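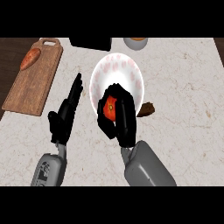 Fixing a grasp that won't let go in the kitchen simulation

Last updated in September by Shona Hinds

The fault shows up at the place step. The right hand carries the tomato to the plate, the policy sends the open command, and the fingers stay shut. The log reports success anyway. We found it in Trirkano after 23 episodes in one batch had been marked complete with the tomato still in the hand.

Before you start, stop the batch and turn off auto-retry. A retry overwrites the contact log, and you need it.

1. Open the failed episode in the viewer and step to the open command. In ours it was step 466.

2. Plot commanded and measured finger joint positions together. If the command changes and the joints don't, carry on. If the command never changes, the problem is in the policy and this page won't help.

3. Turn on contact display and look between the thumb and the palm. Botond Kocsis found 7 contact points there that stayed active after the open command – the finger meshes had sunk into the tomato and the solver was holding them in place.

4. In the hand config, lower the closing force limit until the fingers stop at the skin. Change nothing else yet.

5. Replay the same episode with the same seed (1088 for us). The hand should open within a few steps.

6. Fix the success check. Ours only tested whether the tomato was over the plate. Add a second condition: no contact between the hand and the object.

Don't copy the new force limit to the real arms. It was tuned on simulated contacts, and the hardware limits are set separately.

If the fingers still stick after step 5, restore the old config and send Botond the contact log with the seed.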